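24 August 2018, Letholm, written on the train back so excuse the state of it

Went to the **Aigner** open day. Soap and shampoo works, out past the canal, been there forever. Gates at nine, already a line. Parking a mess. Free tote bag, which I have already left somewhere.

## Morning

Group of twelve or so, hairnets, blue shoe covers. Our guide was Myroslav Derkach, works in the boiling house, talks fast and over the noise, missed maybe a third of it. What I got down:

- 4 kettles, the oldest still riveted
- up to 1550 bars an hour on the good press, less on the old one
- lye comes in by rail, everything else by truck

The boiling house is HOT. Smell is tallow first, then lemon, then you stop smelling anything. Long wooden paddles on the wall, still used for testing. He scooped a bit, let it slide off, looked at it, said tomorrow. That was the whole test.

Next room is drying. Racks to the ceiling, fans going, cool after the kettles. Could have stayed there all day. Bars sit for weeks before stamping. The stamping dies are in a drawer marked with old customer names, Himix on a lot of them, Brerkier on a couple. Hotel soap mostly, he said. I asked about the one with the swan and he didnt know.

## Lunch

Canteen. Pea soup, fine. Roll, less fine. Sat with a couple who had come for the factory shop and nothing else, they skipped the kettles completly.

## Afternoon

Liquids side, newer building, much quieter. Shampoo, dish soap, hand wash. Mixing tanks are closed so not a lot to look at, you stand on a walkway and read gauges. Better was the little lab at the end, where they let us rub samples on our wrists and guess the scent. I got pine. Everyone got pine.

Also a room of old packaging, 836 labels in flat drawers, by far the best part and we had ten minutes. Green and gold ones from the fifties. Want to go back just for that. Ask ahead, they do it by appointment in November.

Shop: seconds bin is the thing. Chipped bars by weight. Bought too many. Cash only!! Walked back to the station by the towpath, bag getting heavier.

If you go: closed shoes, get there before nine, skip the roll.
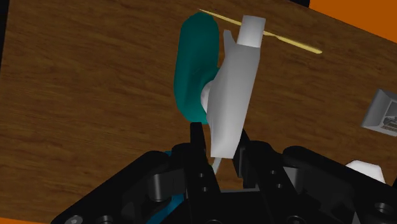

Jayson Tiongson: Went the year before and the label room wasn't even open, so I'm jealous. The swan was a seaside hotel, my aunt had a dish full of those. Do they still sell the coal tar bar in the seconds bin?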